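Hallitz Student Robotics Club Opens Simulated Kitchen Challenge to New Teams

TISTHAM, 24 April 2022 — The student robotics club at Hallitz College will open its simulated kitchen challenge to teams from outside the college for the first time this year. Registration is open now, and the final will be held in August.

The challenge asks students to program a robot arm to do ordinary kitchen jobs inside a computer simulation. Teams do not need a robot of their own. All of the work is done in Plolis, a simulation package the club has written and kept up over several school years, and it runs on the kind of desktop machine found in most school computer labs.

Each team gets the same virtual kitchen to start with. It has marble counters, a robot arm on a pedestal, and a stock of everyday items that can be moved, swapped, or taken away between runs. Pans, mugs, bottles, and produce are all in the current set. Teams write the code that decides where the arm goes, how the gripper closes, and what to do when a grasp fails.
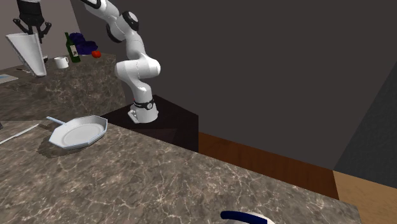 How the challenge works

Teams of up to 10 students work through four rounds. The first round covers reaching and stopping safely near a counter. The second covers picking up a single item. In the third, the arm has to handle items placed close together, and the fourth is a longer job made up of several steps, announced on the morning of the final.

Before the final, every entry is run 1000 times on the club's server with the items in different positions. A team's score is the share of runs completed without dropping an item or hitting a counter. Teams receive a full log of their runs and may send in revised code until the entry window closes.

Cups have been the main subject of club sessions this spring. A cup can be held by its wall, with one finger inside and the rest of the gripper on the outer side, and the approach angle matters a good deal. Students have been testing the grasp with a small ball in the cup and with cutlery lying on the counter nearby, and comparing the view from close to the gripper with the wider views of the kitchen. The cup model is still a simple one with flat-sided walls, and a smoother version is planned for the August release — teams will be told before their entries are scored on it.
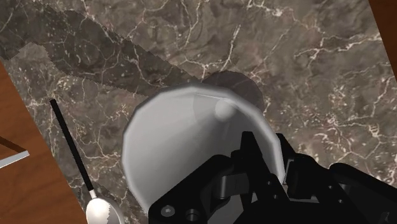
One club member from Tistham said the cup task took her group longer than everything else in the second round, and that most of that time went into reading logs. She added that she would tell new teams to get one slow grasp working before trying to speed anything up.

Support for teams

Virk, a local maker of packaging equipment, is paying for the server time and has given the club $1490 toward travel costs for visiting teams. Staff from the company will also hold two online help sessions on motion planning. They will not take part in scoring.

The club will provide a starter program, a short written guide, and sample logs from past entries. Some experience with Python is useful. Students who have never worked with a robot arm are welcome, and the first round has been written with them in mind.

How to enter

Entry is free. A team needs one adult contact from its school or club, who should request a registration form from the Hallitz College robotics office in Tistham. Schools may enter more than one team, but each student can be listed on one team only. Copies of Plolis are sent out once a form has been accepted.

The final will be held in the main computer lab at Hallitz College and shown on a screen in the lobby for families and visitors. The schedule will be mailed to team contacts after registration closes.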